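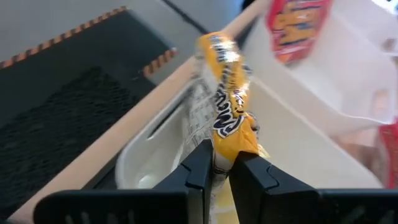 Care Package Program: Frequently Asked Questions
Last updated 7/30/18

Who can send a package through Sisier?
Anyone with a mailing address in the United States. You do not need to be a parent or a relative. Many of our senders are neighbors, churches and former employers. The person receiving the package must live in a college dorm or in off-campus student housing that accepts deliveries.

How do I place an order?
Choose a box size, pick the items, and enter the student's name and address exactly as the school lists them. Include the room or mailbox number. Orders without one are held until we hear from you.

What sizes are there?
The Wunov is the small box and fits most campus mailboxes. The Nygård is the larger one and usually has to be picked up at the mailroom desk. Both can be filled with anything on the snack, pantry and school supply lists.

Can I choose single items, or do I have to take a set?
Either one. Sets are packed ahead of time and ship faster. Boxes you fill yourself take one extra business day. Candy, noodles, soup, tea and crackers are all sold singly.

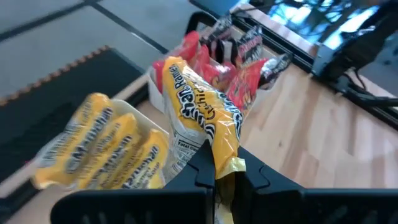

Maruchan Ramen, chicken.

The student has only a microwave. What should I send?
Check the school's housing rules first, as a few dorms do not allow microwaves in rooms. Instant noodles can be made in a microwave-safe bowl if the student has one, so it is worth adding a bowl to the order. Canned goods need a can opener unless the lid has a pull tab.

Will chocolate melt on the way?
It can. We do not use cold packs. In warm months we suggest hard candy, granola bars or dried fruit for addresses in the South and Southwest. We do not refund chocolate that melts after the carrier has it.

What about food allergies?
Ingredient lists are on each item page. All food is stored and packed in the same building, so we cannot promise that a box is free from traces of nuts, wheat, milk or soy. If the student has a severe allergy, please order supplies only.

How long does delivery take?
Packages go out by Skandesico Ground. Allow three to six business days, plus whatever time the campus mailroom needs to sort. For finals in December, order before Thanksgiving break ends. Mailrooms get backed up and some close early for the holiday.

What if the student never picks it up?
Most mailrooms hold a package for two weeks and then return it. If it comes back to us, we will call you. You can pay the postage to have it sent again or take a refund for the unopened items, less shipping.

Can I cancel or change an order?
Yes, within 30 minutes of placing it. After that it may already be in packing. Address corrections can be made until the label is printed.

Do you take group orders?
Yes, up to 1,000 boxes. Groups ordering 30 or more get free gift cards with a printed message. Please send your address list as a spreadsheet, one student per row.

How do I reach you?
Use the contact form or write to Sisier Care Packages, Suite 301, at the street address on your receipt. Have your order number ready.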